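How to get food stains out of a tablecloth (and which advice to ignore)

By Janaka Khan

Search for help with a stained tablecloth and you will be told to use baking soda, vinegar, club soda, salt, shaving cream, toothpaste and white wine, often all on the same page. I doubt many of the people writing those lists have tried them. I have tried most of them on my own cloths, and the ones that did anything could usually be explained by the cold water that came along with them.

What follows is duller. It covers ordinary washable cotton and cotton blends. If the label says dry clean only, I have no advice for you beyond believing the label, and even then I'd ask at the cleaner's whether they agree with it.

Before you start

You need a spoon, a bowl, cold tap water, plain dish soap and a laundry detergent with enzymes in it. The box or bottle should say "enzymes" somewhere in the ingredients. If all it says is "advanced stain power," put it back.

I bought a bottle of Stollau spot remover last May on the strength of a review page with 176 comments. I tested it on one half of a soy sauce stain and put dish soap on the other half. After the wash I couldn't tell you which half was which. The bottle cost a lot more than the dish soap did. Maybe it does better on carpet.

Step 1. Lift, don't rub

Scrape off anything solid with the edge of the spoon, working from the outside in. Then press a clean rag on the wet part and lift it straight up. Move to a dry bit of rag and do it again. Rubbing pushes the stain sideways and roughs up the weave, and a roughed-up patch looks like a stain even after the color is gone.

Skip the salt. A heap of salt on red wine looks busy and does soak up some liquid, but so does the rag, and you don't have to vacuum the rag.

Step 2. Rinse from the back

Hold the cloth stain side down under cold running water so the water pushes the stain out the way it came in. Give it a couple of minutes, which is longer than you'll want to stand there. Hot water at this point is a gamble. With egg, milk, meat juice or blood it can cook the protein into the thread, and then you have a different problem.

Step 3. Work out what kind of stain it is

Oil, sauce and color are the three that matter at my table. Most sauces are all of them at once: chili oil is grease plus pigment, and teriyaki is sugar plus pigment. Treat the grease first. Detergent has a hard time reaching color through a film of oil.

Checks and stripes make this harder than people admit. On a blue and white check with thin pink and white stripes running through it, a faint pink mark can pass for part of the pattern until you iron it. Look at the cloth in daylight, from the back as well as the front, before you decide it's clean.

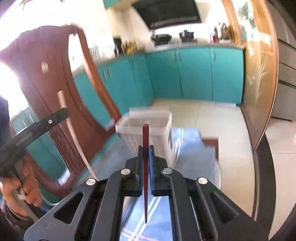

Step 4. Dish soap for the grease

Put two drops on the spot, no more, and work it in with a fingertip. Leave it for 7 minutes. I picked that number by setting the kitchen timer at different lengths, and longer didn't get me anything. Rinse from the back again. If the water still beads on the spot, repeat.

Step 5. Soak for the color

Dissolve the enzyme detergent in a bowl of lukewarm water in the amount the package gives for hand washing. Put the cloth in and leave it for 2 hours. Overnight is the usual advice, and for old stains it may be worth it, but be careful with anything that has dark blue or red in it. Bienvenido Bañez, who lives downstairs and has ruined more napkins than I have, swears by overnight. His napkins used to be striped.

Test a corner first if the cloth is new. Wet it, press it on a white paper towel, and see whether any dye comes off. "Colorfast" on a label tells me somebody printed a label.

Step 6. Wash it, and keep it out of the dryer

Wash at the warmest setting on the care tag. Hang the cloth up and check it once it has dried, because wet cotton hides a lot. Dryer heat can set whatever is left, so if you still see a shadow, go back to step 4.

What about vinegar and baking soda?

Mixed together they fizz, and then you are left with slightly salty water. On its own, vinegar can help a little with tea and coffee. On its own, baking soda is a mild scouring powder. I wouldn't pay for either in a special bottle, and that includes the Iteretti "natural duo," which is the same two things with a spray top.

When to give up

Turmeric. Sunlight fades it some, a few afternoons on the line, and it will fade the blue while it's at it. After two full rounds of the steps above I turn the cloth around so the mark sits under the fruit bowl.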